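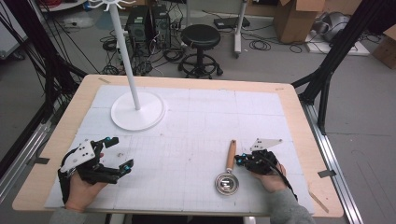
寝具の見本市に行くのは三年ぶりになる。前回は枕の会社に二時間つかまり、帰りの電車で首が痛くなった。今回は十一月のIstbridgeで、会場は駅からバスで十五分の古い展示館。目当ては新素材の敷き寝具で、なかでも「Flinumell」という亜麻と羊毛の混紡フェルトを自分の手で押してみたかった。カタログの写真では厚みも腰も分からない。前の晩、宿で持ち物を整理しながら、会場で何を測るかを手帳に書き出した。

開場は十時。入場料は11ユーロで、館内図は別に4ユーロ取られた。館内図に金を取る見本市は初めてだ。しかも図の北と入口の向きが合っておらず、最初の二十分は羽毛布団の列を逆にたどっていた。途中でオーガニック綿の一角に出たが、「オーガニック」の札の横に認証の番号を出している出展者は少なかった。聞くと「オフィスにあります」と言う。見本市に来ている客はオフィスには寄れない。

Flinumellのブースは奥の壁ぎわにあった。出しているのはDovavoという会社で、説明してくれたのは営業のEmil Mayrhofer氏。背の高い、早口の人で、こちらが名刺を出す前に「まず寝てください」と言った。寝た。寝心地は悪くない。少し固めで、腰のあたりが沈まない。ただし横になっていたのは靴を脱いで数分で、数分で分かることは数分ぶんしかない。寝具の良し悪しは朝に出る。できれば二週目の朝に出る。そう言うと氏は笑って、試用の制度があると答えた。期間を聞いたら「取扱店によります」。日本からは、と聞いたら「ただいま検討中です」。この返事は三年前にも別の会社から聞いている。

気になったのは「湿気を呼吸する」という売り文句だ。パンフレットの表紙にも、背後の幕にも、配っている布袋にも書いてある。羊毛が湿気を吸うのは確かだし、亜麻が乾きやすいのも経験で知っている。では二つを混ぜてフェルトにしたとき、どれだけ吸って、どれだけの時間で放すのか。数字はあるかと聞くと、氏は52という数字を出してきた。単位を聞いたらパーセントだと言う。何の52パーセントかと重ねて聞くと、「従来品との比較で」。従来品とは何か。しばらく間があって、隣の同僚に尋ねに行き、戻ってきて「当社の以前のモデルです」と言った。自社の前の製品より良くなったのは結構な話だが、こちらは前の製品を知らない。試験の条件を書いた紙がほしいと頼んで、メールアドレスを渡してきた。この文章を書いている時点ではまだ届いていない。届いたら追記する。

切り売りの見本は200グラム入りの袋で、これは有料だったが買った。手で裂いてみると繊維は素直に絡んでいて、接着剤くさいところはない。この点は認めていい。端の始末も丁寧だった。ただ、見本の色が展示品より明らかに黄色い。ロットの違いだそうだ。無漂白をうたう以上そういうものだろうと思う一方で、それなら展示品のほうにも黄色いのを混ぜておいてほしい。白いところだけ選んで壁に掛けておいて、届いたら黄色いのでは、苦情を受ける販売店が気の毒だ。

昼は館内の食堂。じゃがいものスープと黒パンで、スープはぬるかった。相席になった女性は家具店の仕入れ担当で、今年は重い掛け布団を探しに来たという。重い布団でよく眠れるという話を信じているのかと聞いたら、「お客さんが信じているので」と言われた。正直な人だと思う。彼女いわく、売れ筋は年ごとに重くなっていて、そのうち返品の送料が品物より高くなるらしい。冗談なのかどうか顔からは読めなかった。

午後はKälinの講演を聴いた。Kälinは木製のすのこベッドを作っている工房で、今年はマットレスの下の通気について話すという。小さな部屋に椅子が並べてあり、後ろのほうは立ち見になった。前半は良かった。板の幅と隙間の関係、節のある板をどこに回すか、反りの出やすい部屋の条件。手を動かしている人の話で、ここだけで入場料のぶんはあったと思う。床に近いベッドほど裏面の湿気がこもりやすいこと、壁から離して置くだけで様子が変わることも、うちの六畳間で覚えがある。

ところが後半になると、急に眠りの質の話になった。すのこを替えた客の多くが深く眠れるようになったと言う。質疑の時間に、それは何で調べたのかと尋ねた。購入後のアンケートだそうだ。高いベッドを買った直後の人に、よく眠れますかと聞けば、たいていの人ははいと書く。私だって書く。替えなかった人にも同じ質問をしたかと続けて聞いたが、そこは調べていないとのことだった。答え方は誠実で、ごまかす様子はなかったから、それ以上は聞かなかった。後ろの席から小さく拍手が起きたが、私の質問に対してなのか、講演が終わったことに対してなのかは分からない。

残りの時間は枕の列を流した。首の角度を測って合う枕を選んでくれるというブースに並んでみた。壁の前に立たされ、係の人が横から定規のようなものを当てる。出た答えは「中くらい」だった。前に並んでいた大柄な男性も「中くらい」、その前の小柄な女性も「中くらい」。在庫の都合を疑いたくなる。試しに、少し顎を引いてもう一度測ってもらったら、今度は「やや高め」になった。姿勢ひとつで変わる値で枕を選ぶことになるわけで、それなら家でタオルを畳んで高さを変えながら寝たほうが安いし、たぶん当たる。

羽毛の列では、産地の表示について少し立ち話をした。布団の札には大きく国名が書いてあるのに、それが羽毛を採った国なのか、洗った国なのか、詰めた国なのかが札からは読めない。三軒で聞いて、三軒とも違う答えだった。一軒は「全部です」と即答し、もう一軒は「詰めた国です」と言い、最後の一軒は札を裏返して一緒に読んでくれた。裏には洗濯の記号しかなかった。

ひとつだけ、予定になかった収穫がある。出口に近い通路で、布団の側生地だけを扱う小さな業者が反物を広げていた。名前の札も幕もなく、机に値段表が置いてあるだけ。織りの密度を聞くと、経糸と緯糸の本数を別々に答えてくれた。足した数ではなく別々に、である。側生地の本数は足した数で大きく見せる売り方が多いので、これだけで少し信用する気になった。光に透かし、爪でこすり、端を引っ張ってみた。目は寄らない。二メートル買って、帰りの荷物の底に入れた。縫い目から羽毛が出るかどうかは、冬のあいだ使ってみてから書く。

帰りのバスは四時半の便に乗った。五時の便は混むと食堂で教わったからだが、四時半の便も混んでいて、立ったまま駅まで揺られた。腰には午前中に寝たFlinumellの良い効果は特に感じなかった。寝たのは数分だから、当然といえば当然である。

同じ見本市に行く予定の人へ、いくつか。館内図は買わなくても、案内所の壁に大きいものが貼ってある。靴は脱ぎやすいものがいい。ブースごとに脱ぐことになる。試し寝は開場直後が空いていて、昼過ぎには列ができ、後ろの人の視線が気になって横を向けなくなる。横向きで寝る人は午前に行くこと。数字を見せられたら単位と比べた相手を聞く。嫌な顔をする出展者もいるが、調べに行ってくれる人もいて、今回は後者のほうが多かった。

Flinumellの見本は、いま台所の秤の横に置いてある。霧吹きで湿らせて、朝まで一時間おきに重さを測るつもりだったが、初日は三回目で寝てしまった。使ったのは自分の古い綿布団である。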